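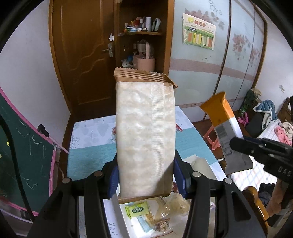
Two hand-held grippers at the snack sorting table. The left-hand tool is holding a tall paper-wrapped package upright between its blue pads.

Stimomard open day: frequently asked questions

Last updated Friday, August 23, 2019

General

What is being shown?
The open day covers the Stimomard handling project at Bososow. Visitors see packaged goods being picked up, turned and set down with hand-held grippers, followed by a talk on how the recordings are checked and used. A fixed arm is shown separately in the Lindholm room. The two parts can be seen in either order.

How long does a visit take?
Allow 90 minutes. The table session takes 40, the talk 30, and the rest is for questions and moving between rooms.

Do I need to book?
Yes. Each session is limited to 12 visitors. Bookings are held until ten minutes before the start and then released to the waiting list.

Who runs the sessions?
Dennis Obura leads the table session. Trefor Mathias gives the talk and looks after the fixed arm. Questions about software should be kept for the talk.

The table session

Are the grippers robots?
No. They are tools, moved by a person. The operator supplies the arm movement and opens and closes the jaws by hand. The recordings are later used to train the controller for the fixed arm, which has jaws of matching shape.

Why snack packaging?
It is cheap, light and awkward. Paper wrapping creases under load, a crimped seal gives the jaws an uneven edge, and clear film is hard for a camera to pick out against a patterned cloth. A bar wrapper held at a diagonal also behaves differently from one held square. Rigid boxes were used in the first phase and were dropped from the programme in March.

What are the blue pads for?
Grip. The ribbed surface lets the operator hold a package with less closing force than bare plastic would need. Pads are wear items and are changed when the ribs flatten.

Why is the table in a furnished room and not on a laboratory bench?
The project is concerned with household handling. A controller trained only against a plain background tends to do badly when it meets a door, a shelf unit or a bed with clothes on it. Cloths and small items are varied between recording days for the same reason.

Can two people work at one table?
Yes. Paired work is a standard part of the session. The operators agree beforehand who takes which item, and neither reaches across the other's jaws -- this is the one rule that is enforced strictly.

May visitors try the tools?
Yes, in pairs, after a short briefing. Remove rings and bracelets. Long sleeves must be rolled above the wrist. Visitors under 12 may watch but may not operate a gripper.

Is the food eaten afterwards?
No. Packages are reused until the wrapping fails and are then thrown away. Anyone with a nut allergy should say so when booking, and the table will be set without nut products.

Recordings and data

How many recordings are there?
The current set holds 2,576 accepted recordings. A further 418 were rejected at checking, mostly for dropped frames or for a hand blocking the view of the jaws.

Will my attempt be recorded?
Only if you sign the consent form at the desk. Unsigned attempts are run with recording switched off. Signed attempts go through the same checks as any other and may be rejected.

What software is used for checking?
Clolia, which was written in-house. It plays back each recording beside the jaw opening trace and lets the checker mark the start and end of each grasp. It is not available outside the project at present.

Can I have a copy of the data?
Not at the open day. Requests from teaching staff and research groups are considered in writing. State the intended use and the storage arrangements.

The fixed arm

Will the arm handle the same packages?
Some of them. It is reliable with bars and small boxes. Tall paper packages are still attempted at reduced speed, and visitors should expect failures.

How close can I stand?
Behind the yellow line. The arm stops if the line is crossed and needs several minutes to restart.

Practical matters

Is there step-free access?
Yes, to both rooms. Seating is available at the table session on request.

Is photography allowed?
At the table, yes, without flash. In the Lindholm room, no -- the flash and focusing lights of some cameras interfere with the arm's sensors.

Where do I report a fault or lost property?
At the desk, or by replying to your booking message.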